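Why does the Moon change shape?
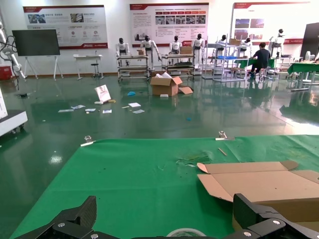 If you look at the Moon on Friday night and then again a week later, it will look different. It might be a thin curve the first time and half a circle the next. The Moon itself stays the same shape the whole time. It is a ball of rock, and it is always a ball of rock. What changes is how much of the sunlit side we can see from Earth.

Where moonlight comes from

The Moon does not make any light of its own. The light we see started at the Sun, hit the Moon and bounced off towards us. Moon rock is quite dark, a bit like an old road, but it looks bright because the sky behind it is black.

The Sun can only shine on one half of a ball at a time. You can check this with a tennis ball and a torch. Half of the ball is lit and the other half is in shadow, no matter how you turn it. The Moon works the same way. One half has daytime and the other half has night.

Going around

The Moon travels around the Earth, and it takes about a month to go through all its shapes and get back to the start. These shapes are called phases.

When the Moon is between us and the Sun, the lit half faces away from us. We can't see the Moon at all, and this is called a new moon.

A few days later we can see a small slice of the lit half. This is a crescent moon. The slice gets bigger each evening until half of the face is bright. That one has a confusing name. It is called first quarter, because the Moon is a quarter of the way through its trip.

After that the Moon looks like a lopsided egg. The word for this is gibbous (say it "gib-us", with a hard g like in "go").

When the Earth is between the Sun and the Moon, we see the whole lit half. This is a full moon. It rises as the Sun sets and stays up all night. Then everything runs backwards – gibbous, half, crescent and new again.

When the bright part is growing we say the Moon is waxing. When it is shrinking we say it is waning.

Is it the Earth's shadow?

Lots of people think so, grown-ups too. The Earth's shadow does fall on the Moon sometimes, but only during a lunar eclipse, and that lasts a few hours. The ordinary phases have nothing to do with our shadow.

Upside down from here

In Australia we see the Moon the other way up from people in Canada or England. Our waxing Moon is bright on the left side. Theirs is bright on the right. If you have a picture book that was made overseas, its Moon may look back to front compared with the one over your house.

Keep a Moon diary

Aiguo Shen and Nouhaila El Idrissi kept one for their class at Busthorpe in October. They drew a row of circles in an exercise book and coloured in the dark part of the Moon each time they saw it. Cloudy nights got a C. They had 2 C's in a row at first quarter and had to guess what they had missed.

You will need a pencil, some paper and something round to trace. A large coin is fine. Write the time next to each drawing. Try to look at the same time every evening, and start a day or two after new moon, when the crescent is low in the west after sunset.

After full moon you will have to change your plan. The Moon rises later and later, and soon it comes up after bedtime. Look for it in the morning before school instead – a waning Moon is often still in the sky at breakfast, pale white against the blue.

Words to know

Phase: the shape the bright part of the Moon seems to have.
Waxing: getting bigger.
Waning: getting smaller.
Gibbous: more than half lit, but not full.
Lunar: to do with the Moon.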